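Scrap, Sheet Metal and Second Lives: What Happens to Car Parts in Brudetholm
Student project report, 12 January 2021

I picked this topic because my bike route to school goes right past the Skov scrapyard, and for two years I've wondered where all that stuff goes. So when we had to choose something local for our materials project, I already had mine (most of my class went for plastic bottles, so I also had it all to myself!).

My question was pretty simple. When a car is done, how much of it gets used again as a part, and how much just gets melted? I figured nearly everything was melted. Skov let me go through their intake lists for one season, and I typed them into a spreadsheet, which took forever — my wrists still complain. The lists had 2,087 parts on them. Of those, 718 were sold again as they were, mostly doors, mirrors, lamps and wheels. The rest went into the metal piles or out with the trash.

So that's a little over a third, a lot more than I guessed.

What surprised me is how much the shape matters. Flat, boring pieces like brackets and bars hardly ever sell, even when they're fine. People want the things they can see from the outside of the car. A bracket gets tossed in with the mixed steel unless somebody calls and asks for that exact one.

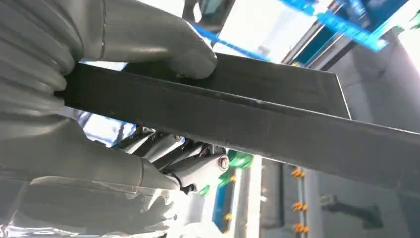
Fig. 1. A long, dark bar with a few scuffs.

Next I looked at pressed panels. Sheet metal is stamped in huge presses, and all those ridges you find on the inside of a door or a hood are there to make thin metal stiff. I tried this at home with a cookie sheet and a piece of foil, and you really can feel the difference once you fold a ridge in. The bad part is that a panel with one deep dent is hard to fix, so shops usually just order a new one. Ploretti, the body shop across from the bus station, told me they save old panels only if the car is rare.

I also asked both places about sorting. Skov pulls out copper and aluminum first, which pays best, and does steel last. They said the pile has to reach roughly 4,000 pounds before it's worth calling the truck. 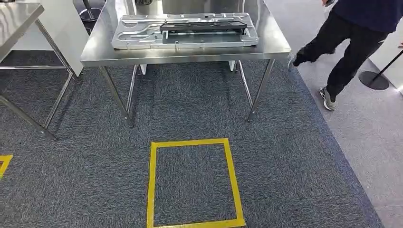 Suvo, who read my first draft, thought I was being unfair to melting, and wrote in the margin that steel can be melted over and over and still be good steel, so a melted door isn't a wasted door. Okay, fair point! I changed my ending after that. I still think selling the part whole is better, since you skip the furnace and the press, but I had been writing as if the metal pile was a dump.

If I did this again I'd start in February, when Skov says more wrecks come in, and I'd weigh things too. Counting a mirror the same as a hood makes my numbers a bit weird. I'd also like to visit 5 more yards, but I'll need a ride for that.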